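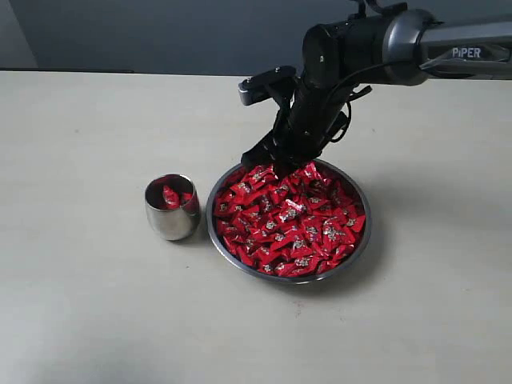

Grasp planners are usually scored on whether an object leaves the bin, a measure that flatters most of them. We wanted to know whether Kornent, our perception front end, picks a candy or merely pushes the fingers into red plastic until something sticks. The task is counted transfer: move a requested number of wrapped candies from a full steel bowl to a small cup. With the fingertips partly hidden among wrappers at the back of the bowl, the outside view says little about what is being held, and we doubt that a larger segmentation model would help.

### 4.2 Release detection

Jostero, the controller, reports a release when the gripper width passes a threshold. We don't trust this signal. Over 100 trials it claimed 12 releases that a manual count of the cup did not support.
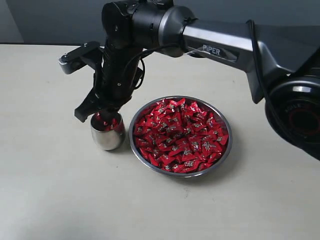 **Figure 3.** Gripper at the cup, bowl to the right.

The wrist view was meant to settle such cases. It may do so when the cup is in sight – often it isn't, and the planner falls back on its last estimate.

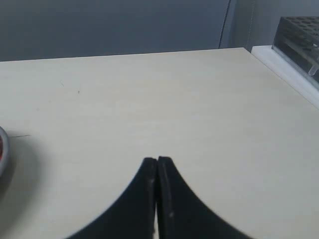

*Last changed: 25 March 2022*

With the fingers closed over bare table and only a sliver of a round, red-filled object at the left, the wrist view offers little to correct a bad count. Busum, our state filter, still raised its confidence on 22 such views. We regard this as a fault in the filter and have left it in the results.

Retries use the same grasp scoring as first attempts. Any gain they show could come from the pile shifting, and we make no claim for the planner on that basis.
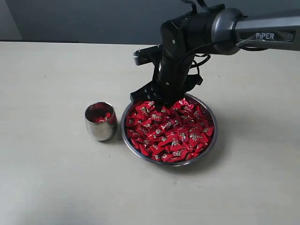

### 4.3 Comparison with Jireš

The Jireš baseline has no count estimate and simply repeats a fixed descent. It was slower, but the gap was smaller than we had expected. A rerun with new thresholds is planned for April.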